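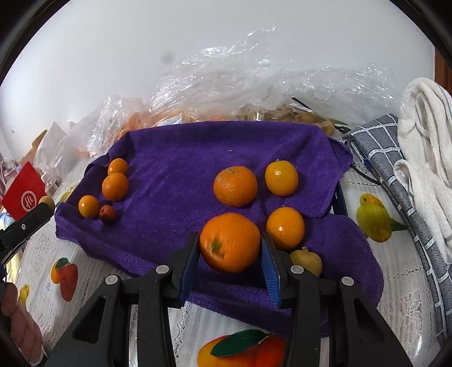 How long will a mixed lot of oranges and pears keep if you leave it sitting out?

Most oranges are fine on a table for a week, sometimes a good deal longer if the room is cool, while pears go by their own clock and should be looked at every morning. Press gently up by the stem. If it gives a little, eat it that day or move it to the refrigerator.

I got that question four times in April, twice in the parking lot and once through a car window, so I promised I'd give the newsletter a proper piece on fruit, and on how we keep ours at home, and on whatever else came to mind along the way. Get yourself something to drink. My name is Benjie Malabanan, and for those of you who joined the Gendumik Buyers' Club after the holidays, I'm the one who writes the fruit page and also the one who calls you when you forget to pick up your share.

Let me start with the cloth, as I've learned it's the part people laugh at and then go home and try. My mother never put fruit in a bowl if she could help it. She'd lay down an old towel, a thick one, fold it over, bunch up the edges so nothing could wander off, and set the fruit out on it in one layer. I do the same thing now, usually in purple. A bowl looks lovely, but the weight all goes to the bottom, and the bottom is the part you don't see until Thanksgiving. On a towel every piece has a soft place to sit and you can look the whole lot over on your way to the coffee. If one has gone bad you know right away, and the towel goes in the wash.

Roll the front edge toward you, good and fat, and lift the back a bit. Round fruit will roll, and small round fruit will roll the farthest (I have fished more than one out from behind the stove). If your table isn't level, and mine is not, put the thicker roll on the downhill side.

Now, sorting. I like to make two groups with some bare cloth in the middle. There's no law about it, and my sister sorts strictly by size and thinks I'm being fussy. My way is that one side is for eating soon and the other side can wait. When something is ready it gets moved across, and anybody who walks through the kitchen hungry knows which side to take from. It has cut down on arguments in our house, and I would say it has cut down on waste too, though I don't keep records of that kind of thing.

You'll be wondering how to tell which side a piece belongs on. With oranges, pick them up. A heavy one is full of juice, and that's true whether the skin is smooth and shiny or thick and bumpy like a golf ball. The shiny ones are prettier and they get picked over first at every pickup, and I have watched people put back a perfectly good bumpy orange to dig for a shiny one. The bumpy ones are often easier to peel! My grandchildren can get into one of those without any help, and I can't say the same for the tight-skinned kind. Check around the stem end. A dark dry scar there is only where it hung from the tree, and it doesn't mean a thing. A soft spot does, so if your thumb sinks in, use it today, or cut around it and squeeze the rest. 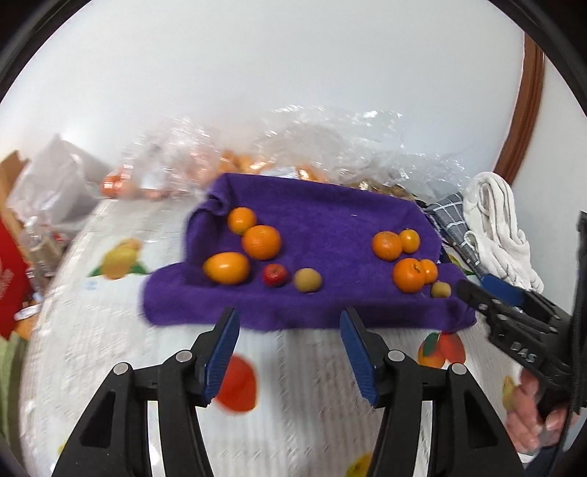

Small oranges dry out sooner than big ones, so those go on the eating side nearly from the start. I peel a few after supper and put them on a plate and they disappear. Big ones can wait, and I'll admit that a big one sometimes waits at my house until it's a little past being a treat, and then it goes into a pan with sugar and becomes marmalade, or something close enough to marmalade that we call it that.

Several of you asked about jujubes, which some folks had never met before they saw them on the order sheet. They're small, and they turn from green to a reddish brown as they ripen. When they're fresh and firm they eat like a tiny apple, crisp and a bit sweet, with a pit in the middle that you need to mind. Leave them out and they wrinkle up and get chewy and much sweeter, more like a date. Both are right. I like them wrinkled, and I drop a handful in the pot when I make ginger tea. Mrs. Marquez two doors down likes them crunchy and will not be moved on the subject.

Pears, as I said, need watching. Keep them a little apart from the rest if you have the room, because a ripe pear hurries its neighbors along. Of course you can use that on purpose. If you've got one that is hard as a doorknob, put it in a paper bag with a ripe one and close the top, and check it in a day or two. Don't leave your fruit tied up in plastic, please. Plastic is fine for the ride home and I'm as guilty as anyone of having a great heap of bags around afterward, but moisture collects inside and then you get fuzz. Take everything out the same day, even if you're tired.

A word about tablecloths while I'm here, seeing how many of you have remarked on mine. Yes, I own the kind with fruit printed all over it, persimmons and pears and so on, and I'm fond of it. It wipes clean with a damp rag and a drop of dish soap. If you get orange juice on one, don't leave it until morning. And if it has a raised or lacy pattern, use an old soft toothbrush in the low parts, going lightly.

For those who like to know how the club is doing, we filled 106 shares this past round, and 27 of those were for households that hadn't ordered before, so welcome to all of you. I hope you'll say hello at pickup. Tatitz Orchards has told us there will be more of the big oranges next time and fewer pears, and the Akico people are still bringing the jujubes, dried ones now, in bags of 50. You can split a bag with a neighbor. Just write both names on the order sheet so I know who to call.

If you'd like the ginger tea, it's a thumb of ginger sliced thin, a handful of dried jujubes cut open so the flavor gets out, a strip of orange peel with as little of the white as you can manage, and enough water to cover it all generously. Let it simmer on low for most of an hour. I put honey in mine at the end, my husband doesn't, and it's good cold the next day over ice if there's any left.

Order sheets are due by noon as usual. Drop them in the slot at 2408 and not in my home mailbox, where they get mixed up with the electric bill. Bring your own bags or a box, and if you have old towels you were going to throw out, the thick kind, I'll gladly take them and pass them along to anyone who wants to try the cloth.

Next time I'd like to write about melons, and I could use some help with that, so if you have a good way of picking one, please call me after six.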